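Renting out in Zusberg: raise the rent or hold?

gaberlandlord
Lease is up in September. The tenant pays 1000 and Wasia Realty says I could ask 115 more. 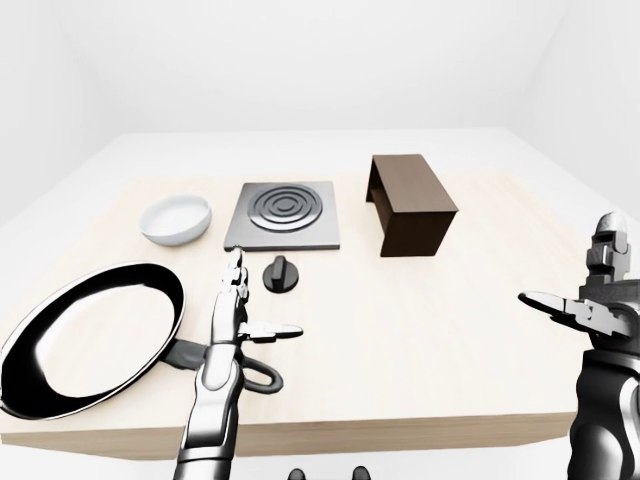 She's quiet and pays early, so I'm torn – greed is winning.
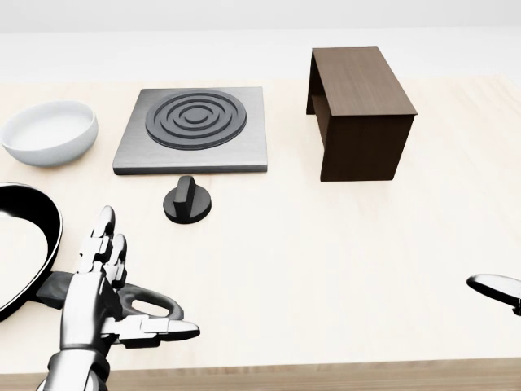 Rodik reckons one empty month eats your whole raise. Hold.

Hanane Ramadan
Disagree. Taxes don't hold. Ask for 20 and see.

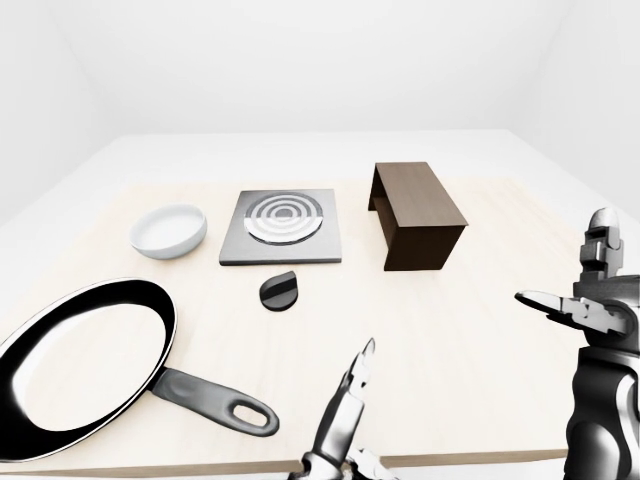 Bowl and hot plate on the table

gaberlandlord
20 wouldn't cover my coffee. 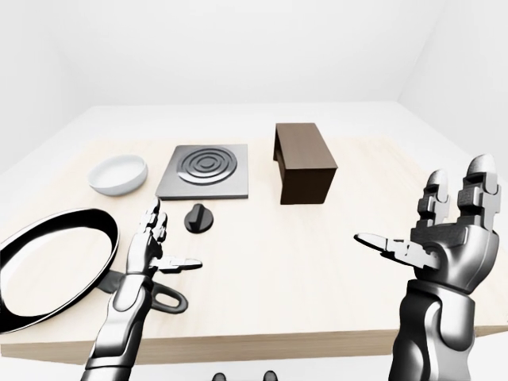 Similar threads
Zusberg deposits: is 500 normal?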